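Open day at the Salden hall — who went, what did you see?
Last updated: March
Reading time: 4 min
Print this thread | E-mail this thread

**gantry_gus**
Went to the Vavar open day at the Salden hall and I'm still buzzing, so I'm starting a thread. If you've only ever seen kitchen robots in videos, go see one in person next time they do this! I got there right when the doors opened, stayed until they started stacking chairs, and my feet are killing me.

The kitchen counter was my favorite by a mile. The task on the sheet was called "corn to pot": pick up a cob of corn, put it in the saucepan, let go without knocking the pan around. Sounds like nothing. I watched it for ages and could have watched it longer. There's this little moment before the fingers open where you find yourself holding your breath with a bunch of strangers.

Who else was there? I know a couple of you were planning on it.

**mellowtorque**
I was! Came in around lunch with my daughter (she's nine) and we did the kitchen first, then the parcel line, then the kitchen again because she insisted. She wanted the corn to lie down in the pan. The corn had other ideas on the run we saw, it stayed up on its end, and she thought that was the best thing in the whole building.

The parcel line was fine, by the way. Fast. Loud. I've seen parcel lines.

**Redline_Pat**
I'll be the grump. I liked the people and the coffee, but I thought the kitchen demo was oversold. One cob, one pot, a nice clean counter. My kitchen has mail on it, and a cat. I asked whether they'd try it with the lid already on the pan and the answer was "not today." Fair enough, but that's the version I'd drive two hours for.

**gantry_gus**
@Redline_Pat I hear you on the lid. I asked about that too, and the person at the rail said lids are on the list for the next round, the clear ones being a pain since you see the counter right through them. I'd rather watch a small thing done live than a big thing done in an edited clip, though. When it missed, it missed in front of everybody and then tried again. I loved that.

**Redline_Pat**
Sure, but "it missed and tried again" is also what my nephew does and he works for pizza.

**ohm_sweet_ohm**
Did anybody catch the talk by Hubert Czerwiński? I got stuck in the parking lot and only heard the last bit, something about grip force, and then everyone was clapping.

**mellowtorque**
Yes, most of it. He's really good, talks with his hands a lot. The main part was about how they pick which tasks to practice. They started with 200 on a wish list and cut it down to 50 that people do in a kitchen all the time: put this in that, move the plate over, take the lid off. He said corn made the cut for being long, bumpy and tapered, so where you grab it matters a lot. Then he showed a reel of drops and got the biggest laugh of the day.

He also said a person had driven the arms for every practice run, and that the open day was 4 people taking turns at the controls in between the robot's own attempts. I hadn't picked up on that from the floor.

**Redline_Pat**
See, that's my actual complaint, thank you. Half the crowd around me thought every single run was the robot on its own. There should have been a big sign.

**gantry_gus**
There was a sign! There was a green card on the rail when it was running by itself and a white one when somebody was driving. But I'll give you that it was the size of a playing card and I only spotted it after an hour.

**tinplate**
Was on the Górecki bus, so we only had the afternoon. Agree with Pat on the sign, agree with Gus on everything else. I fix dishwashers for a living and I have a soft spot for anything that has to deal with real kitchen stuff. The driven runs were worth seeing too. The woman at the controls let go of the cob so gently you couldn't hear it touch the pan.

One question for people who know more than I do: why a deep pan? Wouldn't a wide one be easier for it?

**ohm_sweet_ohm**
Easier, yeah, and I suspect that's your answer. With high sides the fingers have to come down inside the rim and get back out again. With a skillet you can more or less drop it from anywhere. I'd like to see both, one after the other, and find out how much it changes.

**mellowtorque**
Somebody next to us asked that exact thing! They were told they'd tried 2 pans so far and this was the harder one.

**Redline_Pat**
Okay, that makes me like it a bit more. A bit.

**tinplate**
Is the Liver workshop doing one of these as well? A guy on the bus swore they were, but he also swore there'd be free sandwiches.

**gantry_gus**
Haven't heard anything firm. If they do I'm going — and I'll bring a skillet and ask nicely. Pat, bring the cat.

**Redline_Pat**
The cat does not travel. I'll bring the mail.

**ohm_sweet_ohm**
Anyone have a picture from the kitchen counter? I missed that whole corner and I'd like to see the pan you're all arguing about.

**gantry_gus**
Got one, posting it now. Look at how it's standing!

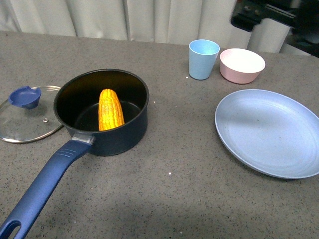 Corn to pot, kitchen counter, Vavar open day at Salden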